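Search this site Go

Deok-su Byun doesn't believe in the second life of office computers, and he used to sell it. For 12 years he bought used machines in Tranton and shipped them on to schools.

"Everybody likes the word refurbished," he says. "Ask what share gets used a year later and the room goes quiet."

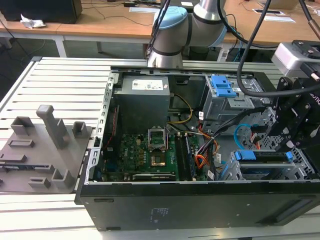

His own answer comes from one contract. Sillau, a dealer he worked with, placed 1,000 desktops in a single August. Byun called the schools the next spring and could trace 166 still plugged in. I ask whether bad phone records might explain the gap. "Some of it," he admits. "Not that much of it." 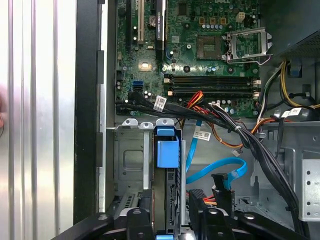
Words: Baudry Weekly staff
Last updated: Tuesday

The dealers say things have improved. Byun has read the brochures and wants to see the call sheets. He would pay for 3 years of repairs up front, and ship fewer machines.

Would buyers accept the higher price? "I doubt it," he says. "They never asked me for repairs. They asked me how soon the truck was coming."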